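Mostance: bed linen sizes, as sold and as measured

README, last touched December 20, 2022

Hi! Mostance is a plain CSV of bed sheet sizes. I started it after buying a "queen" fitted sheet that popped off one corner every single night, and then I got a bit carried away. The file now has 2,000 rows, one row per sheet, with the size printed on the package next to the size I (or a friend with a tape measure) got on the floor.

What's in the folder

sheets.csv – the main table
mattresses.csv – 327 mattresses with width, length and depth
notes.txt – my grumbling, mostly about pocket depth
convert.py – switches everything between inches and centimeters

Columns in sheets.csv

id: just a number, no meaning
kind: fitted, flat or duvet cover
label_size: whatever the package said, typos included
label_w, label_l: printed width and length
real_w, real_l: measured width and length
pocket: depth of the corner pocket, fitted sheets only
washes: how many times it had been washed before measuring, blank if the owner couldn't say
fiber: cotton, linen, polyester, blend or unknown
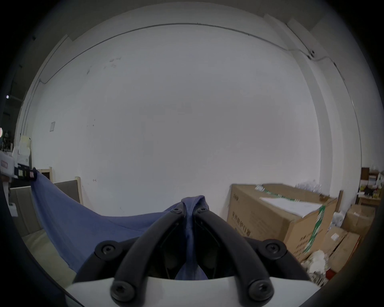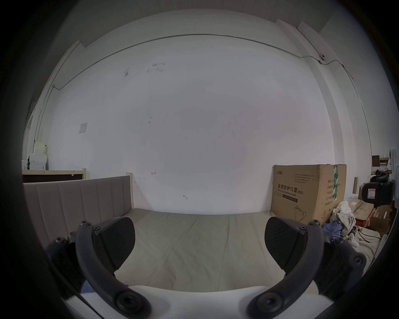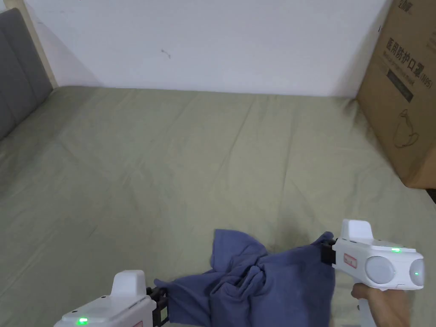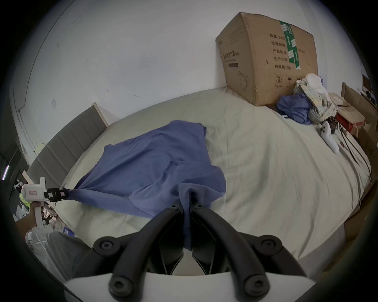
First and fourth: blue cloth. Third: fitted sheet on the bed, gray headboard at left.

How the measuring was done

Flat sheets are easy: lay them out, smooth them with your hands, measure along two edges and through the middle, keep the middle number. Fitted sheets are a pain. Saron Tamiru came up with the method we use, where you turn the sheet inside out, tuck one pocket into the next and measure seam to seam without stretching the elastic. If you stretch it you can get pretty much any number you like (ask me how I know).

Things to watch out for

The wash column is patchy. Only 881 rows have it filled in, so please don't build a big shrinkage theory on top of it! I tried, and the chart looked like spilled rice.

"Full" and "double" are kept as two labels even though they usually mean the same bed. Merge them if you want.

Version 5 fixed a batch from October where width and length were swapped. If your copy has twin sheets wider than they are long, grab the new one.

Tainá Lopes checked the duvet covers and is still working through the ones with button flaps, where we haven't agreed on whether the flap counts as length. For now it doesn't.

Use it however you like. If you send me rows, keep the column order and tell me which edge you measured from.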